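Noltstead work room – progress report no. 2
To: Rhona Kerr, Mackay small grants
From: Struan MacAulay
14th August

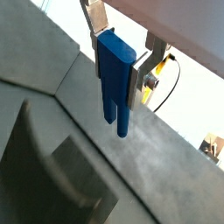 Noltstead: the grey surface and the pale panel.

Rhona – sorry this is short, trying to get it to you before Dougal and I go back in to do the shelves. Headings are the ones from your form, I've left out the ones that don't apply yet.

Where we are

Surfaces are in. Grey throughout as agreed, we dropped the white after you and Eilidh both said it would show every mark. Three runs, long one under the window, two short ones either side of the door. Long one had to come back out once, wall isn't straight and the gap at the far end was big enough to lose a pencil down. Dougal packed it and it's fine now.

Pale panels up on two walls out of three. Very slightly pink in some lights which was not on the colour card. I don't mind it. Dorian does. We are leaving it.

Sink plumbed, not yet signed off. Second tap on order from Flilent, they've given me two different dates so I'm not putting either of them down here.

Old cupboards emptied and gone. Took far longer than planned – two skips instead of one. Kept the good drawers, they'll go under the short run on the left.

Money

Grant was 2,000. Spent or commited so far 1,925, mostly surfaces and panels, then the skips, then fixings. The extra skip wasn't in the budget and came out of the 200 we'd put by for paint. So paint is now the problem, see below. Reciepts are in a folder and Eilidh has scanned most of them, the Flilent one is missing and I've asked for a copy.

Not done

Third wall. Panels are here, stacked in the corridor, waiting on the electrician to move one socket. He's been and looked.

Shelves. Brackets are here, boards cut, Dougal starting on the back wall first and working round.

Labels for the drawers. Dorian wants the Tidumen ones, the clip-on sort, and has listed what goes in each drawer. The list has 26 drawers on it. We have fewer than that. He is having another go.

Floor. Swept, not washed. No point till the shelves are up as there'll be sawdust over everything again.

Changes from the plan

Stools instead of benches. The benches were too deep and you couldn't get past anybody to the sink.

Bin moved from by the door to the end of the long run. Small thing but it was in the way of the door every single time.

The noticeboard has been dropped, there's one in the corridor already. If you need that as a formal change let me know and I'll fill in whatever it is.

Things I need from you

1. OK to move what's left on the fixings line over to paint. Won't cover all of it but would do the door wall and the skirting.

2. Whether the end date can slip. The form has us finishing before the autumn and I think shelves and third wall will be done by then, but sign-off on the sink could drag. December would be safe. I'd rather ask now than in a panic.

3. Do you want to come and see it? Mornings are best, ring first as the side door sticks and someone has to pull from inside.

Eilidh is doing the next report as I'm away. She has the folder, the keys and the colour cards, so send any queries to her and copy me in.

Struan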